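Kitchen counter, ten months on

December 6, 2021

We had the counter put in last February and I said I would write about it once we had lived with it for a while. A few people asked in the comments under the backsplash post, so I'll try to cover the questions there as well.

The old counter was a beige laminate that had swelled up beside the sink. I lived with it for longer than I should have. When the front edge started to lift I got a quote from Vosance and a second one from Pichler, and went with Vosance. They could come three weeks sooner and they included taking away the old one. The total was $2,166 with tax, plus the plumber, who charged us separately to disconnect and reconnect the sink.

It's white with grey veins, marble-patterned. I had wanted something darker but the kitchen faces north and gets very little sun from November on, and my other half talked me out of it. I'm glad of that now. The room is noticeably brighter at breakfast. The downside is that it shows every crumb and every coffee ring. I wipe it down with dish soap and warm water and dry it with a tea towel, and I've stopped buying the special spray. The spray left streaks and cost too much.

The backsplash we did ourselves. It's a mosaic of small squares in blues and greys, with some teal and some that are nearly black, and it came from Uvico on mesh-backed sheets. We bought 36 sheets and had four left over, which are in the basement. If you're planning the same thing, buy your extras at the same time. I went back in the summer for one more box to do the strip beside the window and the new batch was greener. We left the strip painted.

Grout was the slow part. Small tiles mean a lot of grout lines. I used a medium grey and sealed it twice. So far it has only stained in one spot, where tomato sauce sat over a long weekend.

Now the part I actually wanted to write about, the stuff that lives on the counter. When it was new I kept everything off it except the kettle. That lasted until about Easter. Then the toaster came back out of the cupboard, then the tray, then the row of things along the wall, and by summer it looked much as it always had.

I went through it all again last month and made some decisions. The toaster stays out. It's a plain stainless two-slot and it gets used every morning, so putting it away was silly. It does need the crumb tray emptied more often than I do it. The bamboo cutting board also stays out, lying flat. I used to stand it up against the tile, but it slid and took a chip out of a mug. It has a groove around the edge for juice, and that helps with tomatoes and roast chicken. I oil it when it starts to look pale.

The steel tray is for cups. The plastic ones in yellow and orange are the ones everyone reaches for, and having them on the tray means they don't get left along the whole counter.

Pot lids I have not solved. I bought a Sulance lid rack for the inside of the cupboard door – it holds the small ones fine, but the door won't shut with the big ones in it. The domed lid with the knob is the worst of them. It ends up on the counter most nights and I move it around while I cook. If anyone has a drawer setup for lids that works in a cupboard 26 inches wide, please leave a comment.

The row along the back is next. Some of those containers haven't been opened since we moved in. My plan is to take everything down after the holidays, wash the tile behind it, and put back only what we used in December.

Would I pick the same counter again? Yes, and the same tile, though I'd pay someone to do the grouting.
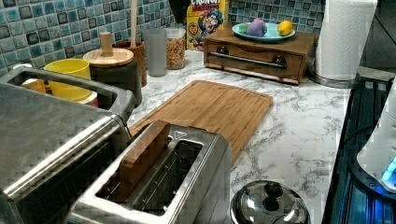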